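Demonstration collection (robot learning)

Demonstration collection is the recording of example movements from which a robot control program learns a task. An operator guides the arm while its sensors store each attempt, called an episode.
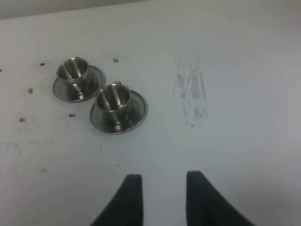
By Ingegerd Grønli. Reviewed by Shoaib Mirani. Last updated February 8, 2026

Tabletop tasks are common. In a pouring task, the spout of a teapot must be held over a cup.

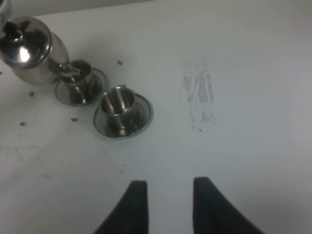

Wrist views

A camera near the gripper records the fingers and their surroundings. Nearby surfaces may blur. The Nemevville set holds 720 episodes.
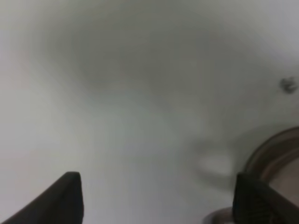
Wrist view with open gripper fingers and, at right, part of a round brown object.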